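Textbooks > Astronomy for Beginners > Part Three: Looking Further Out > Chapter 9

Chapter 9
Stars That Change Their Minds

I was nineteen when I first noticed a star doing something it wasn't supposed to do. I'd been drawing the same patch of sky from the back step of my parents' house for most of the autumn, mainly to get out of revising, and one night in October I put my drawing next to an older one and found they didn't match. A star I'd marked with a big fat dot had shrunk to a pinprick. I assumed I'd drawn it wrong! I rubbed it out, drew it again, and went to bed feeling rather silly.

I hadn't drawn it wrong. I'd stumbled on a variable star, and variable stars are what we'll be spending this chapter on. A variable star is simply one whose brightness, as seen from Earth, goes up and down. Some take years over it and some are done in a few hours. Some keep such good time that you could almost set a clock by them (please don't), while others sulk along for ages and then flare up without any warning at all.

You've already met brightness in Chapter 4, where we worked through the magnitude scale and I apologised for it running backwards. I'm afraid we need it again. Remember that a smaller number means a brighter star, and that a drop of five magnitudes means a star is sending us a hundred times less light. If that still makes you wince, go back and do the first few exercises again before you carry on. I'll wait.

There are two big families to get straight at the start. In the first, the star itself is changing. It may swell and shrink like something breathing, and as it does so its temperature shifts too, and so does the light it gives out. We call these intrinsic variables. In the second family, the change comes from our point of view. Two stars may be circling one another, for instance, and every so often one passes in front of the other and blocks some of its light. Those are extrinsic variables, and the eclipsing pairs are my favourites, mostly because you can work out so much about them with a pencil and a bit of patience.

How do you tell one sort from the other? You make a light curve, a graph with time along the bottom and brightness up the side. An eclipsing pair tends to give you a fairly level line with sharp dips in it, like a fence with slats missing. A pulsing star gives you something closer to a row of waves, often with a quick climb and a lazy fall. I still think it's a lovely thing to watch one of these curves appear point by point from your own notes. 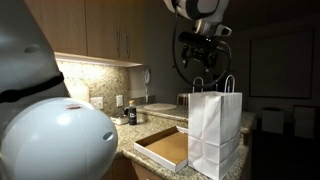
Temitope Ekpo objected to my fence when she read a draft of these pages. Plenty of eclipsing pairs don't have a level part at all, she said, and a reader who goes looking for one will think they've made a mess of it. If the two stars are close enough to pull each other out of shape, the brightness slides about the whole time, and the curve comes out as smooth humps.

She's quite right, and we'll come to those awkward close pairs in Section 9.4. For now, hold on to the fence as a first guess and be ready to let go of it.

Let's try some numbers. Suppose you watch a star for 240 nights and see 20 dips, evenly spaced, all of the same depth. You'd say the dips come every 12 nights, and you'd be correct. But is 12 nights the time the two stars take to go round each other? Not necessarily. There are two eclipses in each full orbit, one when the first star is in front and one when the second is. If the stars are twins, the two dips look the same, and the real period is 24 nights. I got this wrong in my first year at university — in front of the whole class, with chalk in my hand — and I've never forgotten it.

You won't need a big telescope for the practical work. Binoculars will do for most of it, and the first project needs only your eyes, a notebook and a chart. Write down the time of every estimate as well as the brightness. A brightness with no time next to it can't be put on the graph, and I have a whole notebook of those from my back-step days, all of them useless.

9.1 Estimating brightness by eye

Choose two steady stars near your variable, one a little brighter and one a little fainter, and look up their magnitudes on the chart. Now ask yourself where the variable sits between them.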